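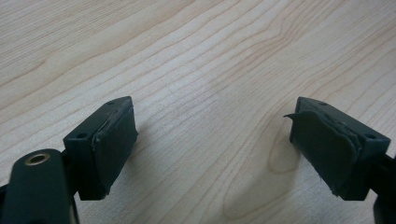
Gripper tips over the test table, open. Right pad: flap peeled at the upper corner, stringy bits at the bottom edge.

Filed under: Home Robotics > Checklists

HAND GRIPPER CHECK BEFORE HOUSEHOLD TRIALS
Mustdale workshop, October round

We use this list before each set of chores. Mark OK, WATCH or STOP. If one line says STOP, the trial waits.

1. Table clear, nothing left from the last trial
OK. Bare wood, matte, so the lamp gives no strong reflection.

2. Finger tips level with each other
OK by eye. Please check also with the fingers closed, it is a different thing.

3. Screw holes in the tip blocks
WATCH. Look into each hole with the small lamp and write what you find. In the last round somebody wrote only "fine", and I could not know what was fine.

4. Left pad
WATCH. The edge is wavy and the rubber goes over the block in small bulges. It can still do soft things, like towels and sponges. Not for glass.

5. Right pad
STOP. The layers at the edge seem to be separating, and the lower margin is a little torn. I do not accept glue as a repair here. We tried glue at Ondodthorpe and the pad became hard in one place, then every cup turned a little when it was lifted. Change the pad, and change the left one together with it, so both have the same grip.

6. Brass eyelet on the left arm
OK. Clean it with a dry cloth only.

7. Opening and closing, 12 times with nothing in between
Not done, because of line 5. Do it after the new pads are on.

8. Loose rubber
Cut nothing with a knife while the pad is still mounted. Collect the small pieces from the table, they should not go in the next person's salad bowl.

CHORES PLANNED FOR THIS ROUND

Folding dish towels: allowed after new pads. In the Lopes kitchen set we made 46 tries last round. The first fold is usually good, the second one is where the corner escapes.

Putting cups on a shelf: allowed after line 7 is OK. Plastic cups first.

Peeling a sticker from a jar: not allowed. It needs a fingernail, and we have only a thick pad.

Sorting screws by size (for the Memdale shop): 3 sizes only, and the smallest size stays out. A person still does this job faster and with less anger.

GENERAL COMMENT

Visitors ask me if the machine can do housework already. My answer is that it can do a part of some chores, on a clean table, with a person near the stop button. The control program gets better every month – but rubber becomes old at the same speed as before. When a cup falls, please look at the pads first and write down their condition, and only then open the program.

Next check: after the pads are changed, before the first towel.

© Mustdale Workshop Notes | Contact | Back to top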